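Print this page | E-mail this page

Home | Data | Formats | Tools | Contact

Saswood Joint Test Records - README

Overview

Saswood is a set of test records for glued wood joints. Each record covers one joint, pulled or bent until it failed, with the load at failure, the species, the adhesive, the clamp time and the moisture reading of both members. The set holds 2,000 records in two parts of 1,000. Part A is edge joints. Part B is mortise and tenon joints.

The records were kept on paper by Hamish Rankin and typed in by Stamatia Pappas. Stavros Antoniadis wrote the import script and maintains the files.

Files

joints_a.csv - edge joints, one row per test
joints_b.csv - mortise and tenon joints, one row per test
species.csv - lookup table for species codes
adhesives.csv - lookup table for adhesive codes
notes.txt - remarks from the paper sheets, keyed by record ID

All files are UTF-8 with Unix line endings. The field separator is a semicolon. Decimal values use a point. Empty fields mean that no value was written on the sheet; they do not mean zero.

Columns

record_id - text, unique across both parts
species_1, species_2 - code from species.csv
adhesive - code from adhesives.csv
clamp_min - clamp time in minutes
mc_1, mc_2 - moisture content in percent, pin meter
load_n - load at failure in newtons
failure - W (wood), G (glue line), M (mixed)
operator - initials

In Part B, species_1 is always the mortised member. In Part A the order of the two members carries no meaning and should be ignored when grouping.

Test method

Samples were conditioned for 20 days before gluing. Edge joints were loaded in bending on the Brustitz frame with the glue line centered under the load nose. Tenon joints were pulled straight out of the mortise on the Śliwiński bench. The two machines were never checked against each other, so loads from Part A and Part B should not be compared directly.

Failure type was judged by eye. Where the break ran through both wood and glue, the sheet was marked M without an estimate of the share. Tanko Ogundipe re-read a portion of the broken samples in April and changed several codes from W to M. The original code is kept in notes.txt.

Known problems

- Adhesive code PR3 was used for two batches of Prostiden with different open times. The batches can be separated only by the remarks in notes.txt.
- Moisture readings on oiled species run low. No correction has been applied.
- Rows with operator HR and an empty clamp_min were clamped overnight.
- Sheets with water damage were typed as far as they could be read. Missing digits are left out and the whole field is blank.
- Long remarks may contain semicolons. They are quoted, but older spreadsheet programs may still split them.

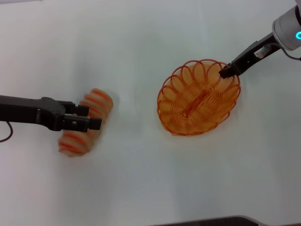 Loading the files

Read every ID and code column as text. Some species codes start with a zero, and most spreadsheet programs will drop it on import. Join notes.txt on record_id after loading; a record can have more than one remark, so expect repeated rows.

Changes

1.1 - failure codes revised, adhesives.csv sorted by code
1.0 - first release

Contact

Send corrections to Philomena Nartey with the record ID and the column name. Scans of single sheets are available on request.

Last updated: April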